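Brekitz teleoperation work: progress report to the Panance fund
2020-02-24

Thank you again for your patience over the winter, and for the kind note after our last report, which went up on the wall by the kettle. We have rather a lot to tell you this time, so please forgive the length.

Where we are

When we wrote in September we had the two-armed set-up running in simulation, but driving it by remote control was hard going. The operator's hand would move and the arm would follow a moment later, and you can imagine what that does to anyone's nerves when they are trying to pick up a small gear. Most of the autumn went on that delay. It is now short enough that our operators have stopped mentioning it, and we take that as a good sign.

We have also moved on from plain blocks to the gear assembly task that Bramwell asked for. Each demonstration is driven by a person from start to finish, using a pair of hand controllers, and every movement of both arms is saved along with the views from the wrists. We now have over 40 complete demonstrations that we are happy to keep. A good many more were thrown away, mostly for dropped parts, though we have held on to a few of the clumsier ones where the operator made a nice recovery.

What the operators see

The wrist view has been the biggest help of all. Our operators used to work from a single overhead view and kept misjudging how far the fingers were from the table. With a view from the hand itself they can line up one gripper while keeping an eye on the other arm, as in this one from the simulator, where the far gripper is at the white gears and a small peg lies between the near fingers. 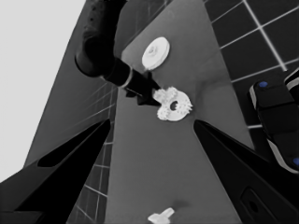

What has been difficult

Handing a part from one arm to the other is still our weak spot. People do it without thinking with their own hands, but through the controllers they tend to let go too early. We have put together a 20 minute practice session for new operators, which has helped, and we would like to add a gentle buzz in the controller when both grippers have hold of the same part.

Next steps and money

Over the next 3 months we hope to repeat the gear task on the real arms at Plollano, starting slowly and with the larger parts. Spending is in line with the plan, apart from the second set of controllers, which cost a little more than we had allowed. We would be very glad to show you the set-up if you are ever passing, and you would be welcome to have a go yourselves.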